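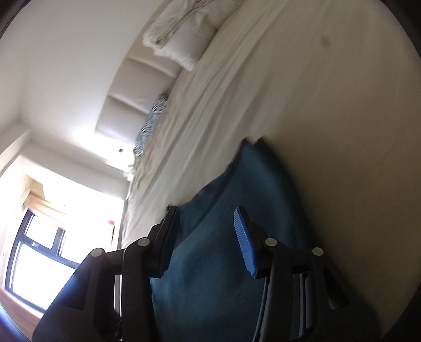
How much seed do you need for a small patch of rye?

Two pounds covers 1,000 square feet if you rake it in. Use a bit more if you only scatter it on top.

# Predalum small-grain plot records

Yield and labor notes from backyard grain plots, all sown and cut by hand. Most plots are rye or oats. A few are hulless barley.

## What is in it

- `plots.csv` – 206 rows, one per plot per season
- `labor.csv` – minutes spent on sowing, weeding, cutting, threshing and winnowing
- `notes/` – free text from growers, lightly edited for spelling

The largest plot is 2,000 square feet. Growers came from two garden groups, Arkirent and Jevolden. Arkirent plots are on heavy clay, and Jevolden plots are on sandy loam that dries out by August.

## Columns that cause trouble

`yield_lb` is cleaned grain, weighed after winnowing. In 130 rows the grower also gave a weight before cleaning, stored as `rough_lb`. Do not add the two together.

`tool` is one of `sickle`, `scythe` or `shears`. Blank means the grower did not say.

`variety` is whatever was on the seed bag. "Babaei" is a saved rye passed around at Jevolden, and it has drifted enough that plots a few years apart may not match.

## Known gaps

Bird losses were not measured. Lodged plots are marked `L`, but growers had different ideas of what counts – read the notes before dropping them. Moisture at weighing is missing for all oats.

## Use

Free to copy and change. Please keep the grower codes as they are.

Share
2 comments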